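Cold Gas Attitude Control for a Student CubeSat: Final Project Report

Group members: Pouran Amini, Hooman Mazandarani, Yasaman Shirazi
Supervisor: Mojtaba Tabrizi

Summary

The Jera satellite is a 3U CubeSat under development by the student space society. Its present design uses magnetorquers alone for attitude control. This project examined whether a small cold gas system could be added to give faster pointing for the camera payload, and whether such a system could be built within the mass and volume left over. A single-thruster breadboard was designed, built and tested at ambient pressure. The measured thrust was lower than predicted. The cause was traced mainly to pressure loss in the feed line, and a revised layout is proposed.

1. Background

Magnetorquers produce torque by acting against the Earth's magnetic field. They use no propellant and have no moving parts, but the torque is small and cannot be produced about the direction of the local field line. For a satellite that only needs to keep its antenna pointing within a wide cone this is acceptable. The Jera camera has a narrow field of view and must be turned to a ground target and held there during a short pass.

Three options were compared at the start of the project: reaction wheels, cold gas thrusters, and a mix of wheels and magnetorquers. Wheels are the usual choice and remain the baseline for the flight model. Cold gas was selected for study on the grounds that the society had no data of its own on it, and the parts could be made in the department workshop.

2. Propellant selection

Nitrogen, butane and carbon dioxide were considered. Nitrogen is simple to handle but must be stored at high pressure, and the tank wall becomes a large share of the system mass. Butane is stored as a liquid at low pressure and packs well into a small tank. Its drawback is that the liquid must be fully evaporated before it reaches the nozzle, otherwise the thrust becomes uneven.

Butane was chosen for the flight concept. All tests described in this report used nitrogen from a regulated bottle, so that the valve and nozzle could be studied without the added problem of evaporation. The results therefore cannot be applied to butane without correction for molecular mass and ratio of specific heats.

3. Breadboard design

The breadboard consists of a regulator, a short plenum, a solenoid valve and a conical nozzle. The valve is a Vumitz miniature type, bought as surplus. The nozzle was turned in brass. Two nozzles were made, and the second was used for all reported runs after the throat of the first was found to be out of round.

Thrust was measured on a hanging pendulum. The thruster is fixed to the lower end of the arm and the deflection is read by a laser displacement sensor. Calibration was done with small known masses on a thread over a pulley. The feed tube crosses the pivot, and its stiffness adds to the restoring force – this was included in the calibration by leaving the tube connected and pressurised throughout. 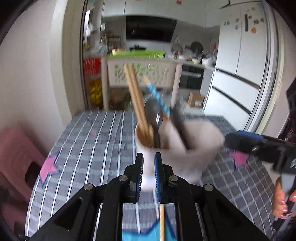 Graciela Quiroga, at the design review, objected that a pressurised tube across the pivot would not have the same stiffness at every feed pressure, and that one calibration could not cover the whole range. The pendulum was therefore calibrated again at each feed pressure used. The change in stiffness was small at the lower settings and clearly measurable at the highest.

4. Test procedure

Each run began with the valve closed and the pendulum at rest. The valve was opened for 3 seconds and the deflection recorded until the arm had settled again. The mean of the steady part of the trace was taken as the deflection. Runs were rejected if the zero reading had shifted between start and end.

A total of 311 valve openings were logged, of which 240 gave usable traces. Most of the rejected runs date from October, before the pendulum was moved away from the ventilation outlet in the Nazari laboratory.

5. Results and discussion

Thrust rose in a nearly straight line with plenum pressure, as expected for a choked nozzle. The slope was below the calculated value at all settings. A leak was ruled out by a pressure decay test. A second pressure tap, fitted directly upstream of the nozzle, showed that a large part of the regulated pressure was being lost in the valve body and in the two right-angle fittings behind it.

When thrust was plotted against the pressure at this second tap, the agreement with theory was much closer. The remaining difference is put down to boundary layer growth in the nozzle, which is significant at this size, and to testing in air. Flow separation in the diverging section is likely at ambient pressure and would not occur in vacuum.

6. Recommendations

The right-angle fittings should be replaced by a drilled manifold with the valve mounted directly on the plenum. The breadboard should then be tested in the Feritz vacuum chamber, subject to booking. Work on butane should wait until those results are available – the tank heater in particular cannot be sized without a reliable figure for mass flow.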